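4. Wiping habits and the sorting of cloths

4.1 What households kept at the sink

The Hirwood interviews began with storage. We asked each person to show us what they reached for when something was spilled, and to tell us where it lived when it was dry. Most people had a main cloth, a backup, and a roll of paper towel. The main cloth was kept over the tap or over the edge of the sink. The backup was in a drawer, often with tea towels that were no longer used for dishes.

Paper towel was described as the thing for jobs people did not want to think about afterwards. Raw meat juice, pet accidents and cooking oil came up in nearly every interview. Cloths were for water, crumbs and tea. Several people drew this line firmly at the start of the interview and then gave examples that crossed it. One man in Trivenden said he never used paper on the bench, and later mentioned tearing off a sheet whenever the cloth was in the wash.

Colour mattered more than we had expected from the pilot. Where a household owned cloths in more than one colour, one colour usually belonged to the kitchen and another to the bathroom or the floor. The rule was seldom written down and visitors got it wrong. Morenike Ibrahim, who did most of the Trivenden interviews, noted that children often knew the rule better than the second adult in the house. 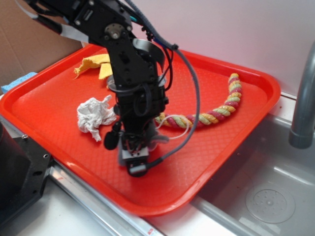 When does a cloth stop being a kitchen cloth?

In most of the homes we visited, it was moved down after it had been used on the floor, or once a smell stayed in it after washing. Stains alone were rarely enough. A moved-down cloth went to the laundry, then to the shed or the car, and was thrown out from there. Few people could remember putting a cloth straight from the kitchen into the bin.

4.2 Washing and drying

We separated rinsing from washing in the diary sheets, and this caused trouble. Some people recorded a hot rinse as a wash. Others did not record a rinse at all, on the grounds that it was just part of wiping up. Chukwuemeka Bako rewrote the sheet in March with separate boxes for tap water, hand washing with detergent, and the machine. Sheets filled in before that change are treated here as showing machine washes only.

Microfibre cloths were a sore point. People liked how they picked up grease but were unsure how to launder them. Advice handed down in families included never using fabric softener, never using a hot cycle, and always washing them apart from cotton towels. The last of these was widely known and widely ignored. A microfibre cloth that had gone through the dryer with towels came out covered in lint, and people then used it for dusting or for the car.

Drying was less of a concern to the people we spoke to than washing. A cloth left in a heap was noticed and spread out if someone was tidying up for another reason. Those with a rail or hook near the sink used it on some days and forgot it on others. In the older Okafor flats, where the kitchen window is over the sink, the sill did the same job in summer. In winter the sill was too cold and the cloths were moved to the oven door handle.
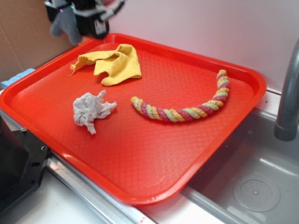
Figure 2. Yellow microfibre cloth and crumpled white paper towel on a red-orange plastic tray, with the sink at right.

4.3 Trays, benches and other surfaces

Surface texture came up late in the interviews and was not part of the original guide. People with smooth benches said a damp cloth was enough. People with textured trays, ribbed draining boards or tiled benches said crumbs stayed in the low spots and had to be brushed or rinsed out. Adaeze Babalola added a prompt about trays after the first round, and the answers were long enough that we kept it.

Trays were popular with households that had little bench space. A tray could be loaded up, carried to the sink and rinsed there, and the bench under it stayed clean. Against this, a tray with a raised rim held water, and someone had to tip it out. Two households had given up on trays for that reason and gone back to wiping the bench.

4.4 Cost

We asked for a rough idea of spending and got very little we could use. Paper towel was bought with the groceries and cloths were bought in packs, often years apart. One household had a carton of 100 cloths left over from a cleaning job and had not bought any since. Olanrewaju Fashola went through the receipts that people agreed to share, but these covered too few homes to support a comparison between cloth and paper.

The diaries give a better sense of use than the receipts do. They were collected on 15th February and again after the sheet was changed, and the two sets were entered separately by Suleiman Ibrahim. Entries where the material was left blank have been dropped from the comparison of cloth and paper in the next section. They were kept for the counts of spills by room.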